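Two-arm build in the spare room, left gripper keeps squeezing too hard

Started by daiane_d
October 24, 2019

Okay, so the second arm is finally bolted down and both of them move when I tell them to, which is more than I could say all summer. The motor boards are Hemitz, the frame is my own design and the printed fingers are version 7 (don't ask about 1 through 6). I do most of my testing in simulation first and then run the same moves on the real pair in the spare room.

My trouble is the left gripper. It closes on things at full power every time. Soft stuff gets squashed, hard stuff pops out sideways and ends up under the couch. I want both arms clearing a plate together by November and right now I'd settle for the left one picking up a tangerine without juicing it.

tinlai42
Welcome to the club! Turn down your current limit. Mine came set way too high and I spent 3 weekends blaming the fingers.

quintana_builds
I'd disagree with Tín there. A low current limit gives you a weak grip at every speed, and then you drop anything with some weight to it. Put a force sensor in one fingertip and stop when it reads contact. The little Dulent ones are cheap and fit under a rubber pad.

tinlai42
Cheap until you snap the ribbon cable. Ask me how I know. I'm not saying a sensor is bad, I'm saying change the free thing first.

daiane_d
Tried the limit last night, down to 42 percent. Much gentler, but Elaine is right, it let go of a full mug (there was coffee in it, the rug has been informed). I think I'll end up doing both. Been back in the sim this morning with both arms at the plate, left one on the small orange thing and the little blue can left up front for later:

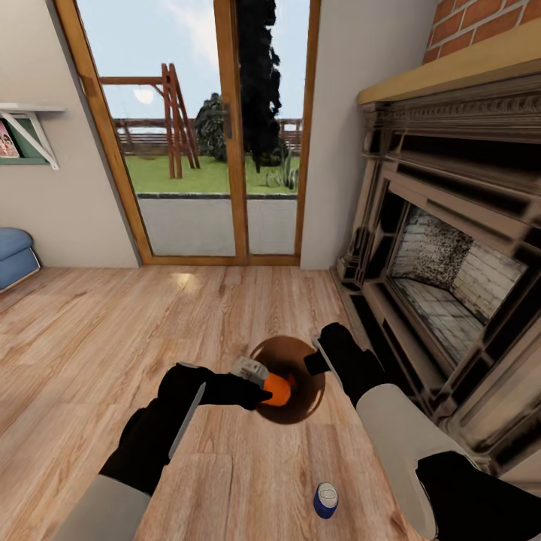
What loop rate do you need for the fingers to stop in time? Mine was fine at 200 updates a second with slow closing, and when I doubled the closing speed I had to go up to 500 before it quit crushing things.

neusa_a
Those numbers match mine. Slow closing fixes a lot. I'd also check the backlash in the finger gears before buying any sensors, mine had so much slop that the readings meant nothing.

quintana_builds
Good point about the slop. Daiane, are the gears printed too?

daiane_d
Yep, all printed – and now I'm wiggling them and they are pretty loose. New set going on the printer tonight.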